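Home News Departments Programs Publications Contact

Category: Staff and Services / Interviews

Keeping the Lillow Building Running: A Conversation with the Head of Maintenance

The Lillow Building was opened as a regional records library and has since taken on a reading room, a conservation studio and the public map collection. The head of maintenance has been responsible for its mechanical systems for most of that period. The interview took place in the ground floor office on a Friday, shortly after the morning inspection.

The position was not one the head of maintenance had planned to hold. "I was trained on farm equipment," the head of maintenance said. "Balers, loaders, grain dryers. I came to the library on a short contract to look after the lifts and the air handling, and when the contract ended they asked whether I would stay. I had never worked in a place where people cared so much about humidity."

Humidity remains the central concern. The stacks hold 3489 linear feet of bound records, and the conservation staff ask for conditions that change as little as possible between one season and the next. According to the head of maintenance, the most difficult weeks fall in May, when the outside air warms faster than the building does.

"People think summer is the problem," the head of maintenance explained. "By summer the plant has settled. In May you get a cold night and then a wet, warm afternoon, and the stone is still holding the winter. I check the lower stacks twice a day that month."

The daily round

A normal day begins at 6:30 a.m. with a walk through the plant room, followed by the lower stacks, the loading dock and the roof. The route has been the same for years. New technicians are asked to walk it without a tablet or a checklist for their first two weeks.

"I want them to listen," the head of maintenance said. "A fan bearing will tell you it is failing long before the control panel does. If you are reading a screen, you will walk straight past it."

The department now has five technicians. Two came from the building trades, one from a hospital and two through the apprentice program that the library runs with Grudon, the contractor responsible for the original ductwork. The head of maintenance described the apprentices as the best appointments the department has made, and expressed regret that the program accepts so few.

Asked which tasks take up more time than visitors might expect, the head of maintenance named the small parts: seals, gaskets, boots and filters. Rubber in particular receives close attention. It hardens with age whether or not the equipment is used, and the department replaces much of it by date. 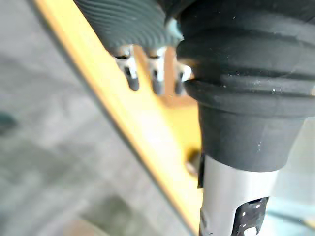 Records and spare parts

The department's own records were kept on index cards until the move to the Haltine work order system. The change was not popular at first. Several technicians continued to fill in cards for months afterward, and the head of maintenance admitted to having been one of them.

"The cards had notes on them that would not fit in a form," the head of maintenance said. "Which valve sticks. Which door you have to lift as you pull. We typed in as much as we could. I still have the cards, in the bottom drawer, and I look at them more than I should."

Spare parts are held in a locked room beside the loading dock. The department keeps 85 categories in stock, and of these the head of maintenance considers 79 to be in regular use. The remainder serve the old Eze book conveyor, which carries volumes from the lower stacks to the reading room and for which replacement parts are no longer easy to find.

The conveyor was considered for removal during the last renovation. The reading room staff asked that it be kept, and the library agreed to review the matter again when the drive motor next requires rebuilding. "I would be sorry to see it go," the head of maintenance said. "It is slow and it is loud, and the readers look up every time it starts. I have asked for one more motor."

Looking ahead

The next large project is the replacement of the north air handler. The work will be carried out one section at a time so that the map collection can remain in place. Readers should expect reduced hours in the north wing, and notices will be posted at the main desk before each phase begins.

The head of maintenance intends to stay until the new unit has been through a full year of operation. "One winter and one May," the head of maintenance said. "After that somebody else can have the keys."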